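June 8, 2018 — Drarby washer, spray lance bracket

Trillby bracket kit fitted. Two bolts fine, third one cross threaded, backed it out and chased the hole. Lance sits higher than on the old bracket, clears the hose now. Ran the pump up to 114 bar and held it 8 minutes, no weep at the swivel. Hour meter still stuck at 2,924, same as in Febuary. Leave it.

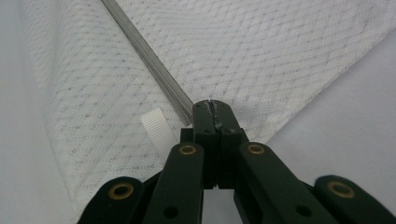 Waffle cloth, thin metal rod on top.

Sobczak nozzle next. Fan pattern lopsided to the left, cleaned the orifice and it got better but not right. Ordered a new one — part no. is on the lid of the Fumus box. Swapped the O-ring while it was open. Old one flat on one side.

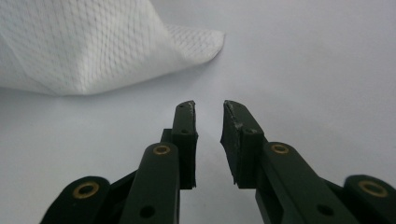
Inlet filter still to do. Mesh is full of grit, needs a soak overnight and then a rinse from the back side. Lay it out on white textured fabric like the crumpled piece on the pale tabletop, grit shows up well on that. Check the housing seal at the same time. Torque on the bracket bolts was 11 Nm, recheck after teh first long run.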